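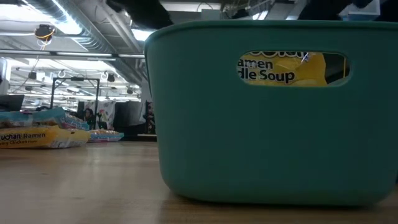
Cundik sorting is a method, devised by Larysa Hladun, for teaching a two-armed robot to put soft packets into bins.

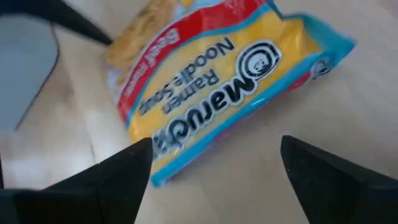
Soft film is awkward to grasp and gives when pinched. The wrist view helps a good deal – with the beef ramen it takes in two fingertips and the creases near the end seal.
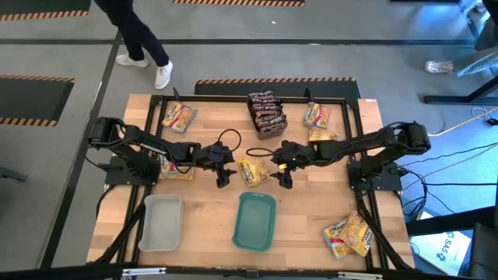
Training

The robot learns from up to 700 demonstrations, all guided by hand.
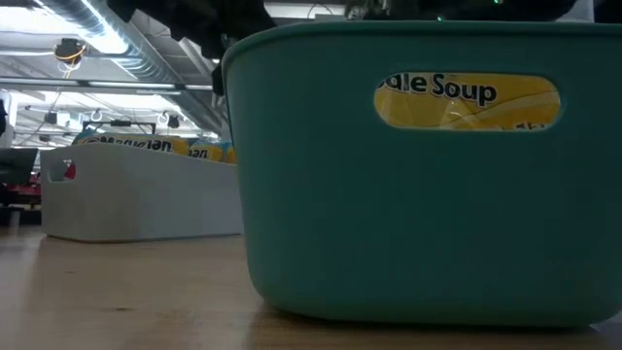

Poor ones are kept too, and marked as such by the person guiding.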